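Small rockets, long roads

By Szymon Kwiatkowski
October 1, 2021

14 shares 3 comments

The road to the Brerlow range ends at a metal gate, and after the gate there is only grass and sky. I came here in July, when the wind is usually low in the mornings, and the first person I met was a farmer who wanted to know if I had seen his two dogs. I had not. He told me the launch would be late. He was right, it was late by four hours.

Brerlow is not a famous place. It has one launch rail, one hangar, and a former school building where the engineers sleep when the weather keeps them waiting. But for the small companies that build suborbital rockets, it is one of the few sites where they can get a place in the calendar without waiting for years. The company I came to visit, Jadbridge, has booked the rail for five campaigns. Three of them have already happened.

A sounding rocket does not go to orbit. It climbs, it spends a few minutes in very thin air, and it falls down again under a parachute. For many scientists this is enough. The rocket I saw that morning was carrying an instrument of 21 kilograms, built by a university group that wanted to measure charged particles at a height of 171 kilometers. The group had worked on it through two winters, and the measurement itself would be finished in less time than a person needs to boil potatoes.

The money question

The business side is harder to understand than the physics. Jadbridge has 52 employees, and most of them do not work on engines. They write safety documents, they speak with the aviation office, they visit the villages under the flight path. One engineer showed me a shelf of binders and said that this was the heaviest part of the rocket.

The customers are also changing. Ten years ago almost all flights from Brerlow were paid by public research money. Now a part of the rail time goes to private firms such as Ostrowski, a maker of valves, which wants to say to its own clients that its product has been in space. A valve that has flown can be sold at a better price. Whether six minutes of flight proves very much about a valve is a matter on which I heard different opinions, sometimes from the same person.

The local council receives a fee for each launch. It is not large, but it paid for a new roof on the health center, and this is remembered. The complaints I heard were mostly about the closed road. When the range is active, the drive to Fistby, the nearest town with a proper supermarket, becomes almost an hour longer.

Waiting for the wind

The launch was planned for seven in the morning. At seven the balloon showed too much wind at the middle level. At eight it was the same. The engineers sat on the steps of the school building and ate bread with cheese, and nobody looked at the rail very much. A young technician explained to me that you learn not to be excited before the final ten minutes, because otherwise you are tired when the work begins.

At eleven the wind dropped, and everything became quick. The road was closed, the siren was tested, the farmer was telephoned. Then there was a sharp noise, shorter than I expected, and a white line going up - and after it, only people looking at screens.
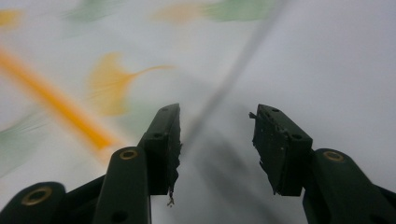
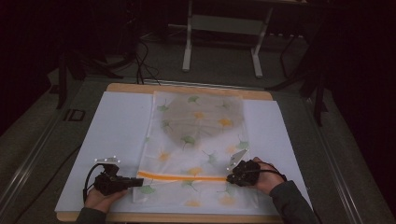
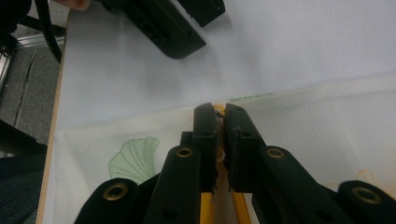

After the landing

The payload came down in a forest north of the range. The recovery team found it before the evening, hanging by its parachute lines in a pine tree, and they needed a ladder from the farmer to get it down. The data was complete except for a gap of nine seconds near the highest point. The university group was not happy about the gap, but they had already started to discuss the next flight.

Jadbridge would like a second rail at Brerlow, a longer one, for a bigger vehicle. The drawings are with the council now, and the decision is expected in spring. The farmer has his dogs back. He asked me to write that the gate must be closed by everyone who goes through it, also by journalists.

3 comments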